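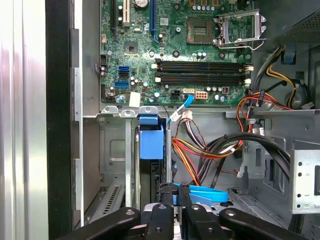
Home | Services | Drop-off points | Prices | FAQ | Contact

Inskip Equipment Reuse Scheme
Frequently asked questions

Last reviewed: April 24, 2026

What is the scheme?

The Inskip Equipment Reuse Scheme accepts unwanted desktop computers, laptops and small office equipment from households, schools and businesses. Items that can be put back into service are offered to community organisations and to residents on low incomes. Items that cannot be repaired are stripped for parts, and what remains is passed to a licensed recycler.

Who may donate?

Any resident or organisation within the Inskip area may donate. Donors from outside the area should apply first to their own council. Donations from Ternwood are accepted under a separate agreement and must be left at the Ternwood drop-off point.

What items are accepted?

Desktop computers, laptops, flat-screen monitors, keyboards, mice, network switches and desktop printers. Incomplete desktop computers are accepted, including those without a hard drive or memory.

What items are not accepted?

Cathode ray tube monitors, floor-standing photocopiers, televisions, loose batteries, and any item that has been exposed to fire or flood. Laptops with a swollen battery must not be brought to a drop-off point. Please telephone the office for advice.

Is there a charge?

Households are not charged. Businesses and schools may donate up to 50 items in a calendar year free of charge. Above that number a collection fee applies, and a written quotation will be given before any work is agreed.

What happens to the data on my computer?

Donors are asked to copy any files they wish to keep and to sign out of all accounts before handing over a device. On arrival, every drive is removed, labelled and held in a locked store until it has been erased. Drives that fail the erasure process are shredded. No files can be recovered on behalf of a donor once a device has been accepted.

Can I have a certificate of erasure?

Yes. Organisations receive a certificate listing the serial number of each drive. Households may request one at the time of donation. Certificates cannot be issued afterwards to donors who did not give their name and address.

May I remove the drive myself?

You may. Please tell the staff when you hand over the computer, and include any screws or brackets that held the drive in place if you still have them.

How do I apply to receive a computer?

Individuals should complete Form 2 and provide proof of address and of one qualifying benefit. Organisations should complete Form 4 and state how the equipment will be used. In the last financial year the scheme supplied 611 computers. Demand is greater than supply for most of the year, and applications are considered in the order in which they arrive.

Can I choose the make or model?

No. Applicants may state whether a desktop or a laptop would be more suitable, and any needs arising from a disability will be taken into account.

Is the equipment guaranteed?

Each computer is tested before release and may be returned for repair within six months. The guarantee does not cover accidental damage, printer ink or laptop battery life.

Do you sell spare parts?

Tested memory, power supplies and cables are sold at the Zindby Road counter. Stock changes daily and cannot be reserved. Parts may be exchanged within 14 days on production of a receipt.

Will the opening hours change?

The Zindby Road counter will be closed for the first week of May for stocktaking. The drop-off points will remain open as usual.

Whom should I contact?

General enquiries and applications: Hemi Kerslake, Scheme Office.
Business collections and certificates: Sebastião Lacerda, Collections.

Written enquiries will be answered within ten working days. Complaints should be sent in writing to the Scheme Office and marked "Complaint" on the envelope or in the subject line.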